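Buscar en el boletín Escribe aquí tu búsqueda Buscar

El club de robótica ya trabaja a dos manos

Diciembre de 2024

¡Qué trimestre llevamos en el club! Empezamos el curso con muchas caras nuevas, bastantes cables sin etiquetar y una idea que a más de uno le parecía demasiado ambiciosa: presentarnos a la Copa Skolton en la categoría de manipulación con dos brazos. Pues en ello estamos, y con unas ganas tremendas.

El equipo se llama Prukari (el nombre salió por votación y nadie recuerda ya de dónde viene) y lo forman 9 estudiantes de tercero y cuarto. Quedan después de clase en el taller de la planta baja y suelen irse cuando les apagamos las luces.

La prueba de este año tiene su miga. Un brazo debe coger una pieza, llevarla hasta el centro de la mesa y entregársela al otro sin que se caiga, y el segundo la deja en una zona marcada. Contado así parece cosa de niños, pero cada brazo tiene que saber dónde está el otro en todo momento, y las dos pinzas acaban trabajando a muy poca distancia. En los primeros ensayos lo hicimos todo con los brazos a cámara lenta, y aun así hubo sustos, risas y alguna pieza por el suelo del taller.

Con los cubos la cosa fue bastante bien desde el principio. Los conos son otra historia: según por dónde los agarres, giran, resbalan o salen disparados. El grupo de programación probó varias maneras de orientar la muñeca y fue apuntando cada intento en un cuaderno compartido que llamamos Jokport. ¡Llevamos 646 intentos anotados! De ellos, 188 terminaron con la entrega completa, y lo mejor es que la mayoría son de las últimas semanas. El cuaderno está abierto a todo el alumnado, así que quien quiera curiosear en los datos (o hacer con ellos su trabajo de matemáticas) solo tiene que pedirlo.
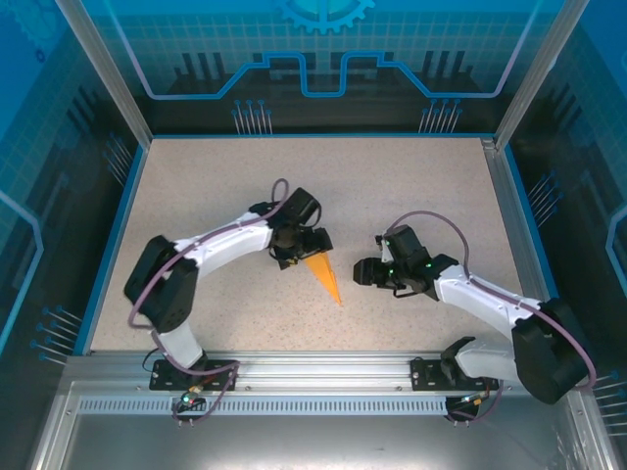 Los dos brazos frente a frente en la mesa de prácticas, con el cono naranja en la pinza del izquierdo.

Para las próximas sesiones queda afinar el momento del relevo, que es donde se nos van más puntos: si el primer brazo suelta pronto, adiós cono; si suelta tarde, los dos tiran a la vez. Una parte del equipo está reescribiendo esa secuencia desde cero y la otra prepara Cheema, un pequeño programa para repetir en el ordenador cada movimiento antes de pasarlo a la mesa. Todavía se cuelga de vez en cuando, pero ya nos ha ahorrado algún choque.

La Copa será en mayo y antes haremos una demostración abierta a las familias en el salón de actos. Hay 40 plazas y se reservan en secretaría. Si además te apetece unirte al club, pásate por el taller cualquier tarde de ensayo: hace falta gente para programar, para diseñar piezas y para montar el cartel del equipo, que sigue sin empezar.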